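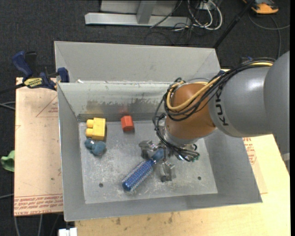 The KUKA arm at the sorting bin, Stakville Community Workshop.

Workshop Members Continue Work on Bin-Sorting Arm

The automation group at the Stakville Community Workshop has moved its robot arm project, known as Hillodix, into the second stage of assembly. The group began work in July and meets in the Rivera Room on the lower level.

The present stage concerns the handling of mixed household objects. Items of different shapes, among them a round hairbrush, toy building blocks and a small plush toy, are placed in a sheet-metal bin, and the arm is set to remove them one at a time. Janaína Lopes, who leads the group, reports that the hairbrush has required the most adjustment. In the latest series of 82 attempts, the gripper lifted and released the brush correctly in 56. Most of the remaining attempts ended with the brush turning between the fingers.

The bin is held by a bar clamp at its rim. The group intends to replace this with a fixed bracket before the next series. The cables along the arm will also be rerouted, as the present bundle limits how far the wrist can turn. Members with experience in sheet-metal work or cable management are invited to contact the front office.

Members are reminded that the floor around the table is closed to foot traffic whenever the arm is powered. Safety glasses are available at the Algate Street entrance.

A progress meeting will be held on Thu 21 September in the Rivera Room. Seating is limited to 42, and registration at the front office is required.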